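Subject: Re: [packing-bench] Crate height and scale on the new bench
From: Corrado Orlandini
Date: 31/08/2018

Serena, replies under your points.

On the 29th message, Serena Ferri wrote:

> We are setting up a second bench for soft mailers at Nulow and I have
> to order the furniture by September. Three things I can't settle:
>
> 1. Does the crate go on the bench or on a stand beside it?
> 2. Is a printed scale on the pad worth having for bags? Ours are
> never flat, so I don't see what we would measure.
> 3. Ermanno wants a gap between the bench and the belt. I don't.

1. On the bench, left side. We had a stand for 14 weeks and people kept kicking it. Get a crate with slotted sides so you can see how far down the bags go. Don't fill it above the rim if you can help it. Plastic mailers slide over each other and the top few end up hanging over the pad, and then the reader picks up the wrong code.

2. Yes, but only as a rough check. We use it to sort out anything too long for the Koutsoukos trays. Press the bag down, look at the marks, move on. If you want proper dimensions you need boxes. The scale on the column is for height and we hardly look at it for mailers.

3. No gap. Ours was 7 cm to begin with and small bags went down it. Put the end of the belt right up to the bench so a bag can lie across both. Keep the column cable on the belt side and tie it down.

One more thing you didn't ask. Codes on a crumpled bag read badly. Smooth the bag with the code facing up before it goes on the pad. We lose more time to that than to everything else on the bench, and it is the first thing I would show new people.

The bench top is plain dark green and I would order the same again. White bags show up well on it.

Pictures of the bench and bags:
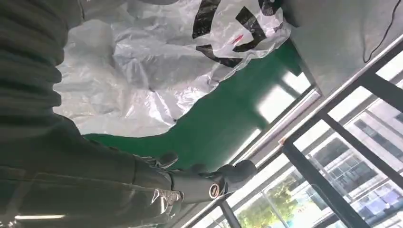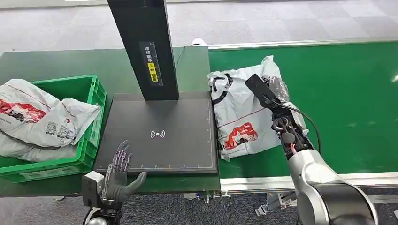
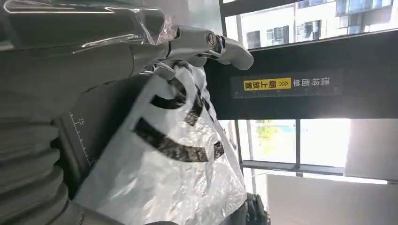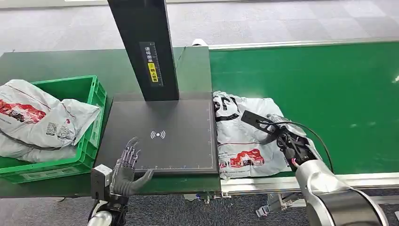

Recent messages in this list

- Tape for torn mailers (Ornella Caputo)
- Worimow crates, 2 sizes, which one stacks?
- Carpet tile or bare floor under a bench
- Bag order, minimum 1000 (Skurnia)
- Re: Re: Belt speed for soft items

Comments (3)

Petronella Engelbrecht
We went the other way on point 1 and kept the stand, but ours is bolted to the floor. Agree about the gap.

Ermanno Santoro
I only wanted the gap for sweeping. Fine, no gap.

Ornella Caputo
Which side is the crate if the person is left-handed? We swapped ours and the cable was then in the way.

Last updated: Friday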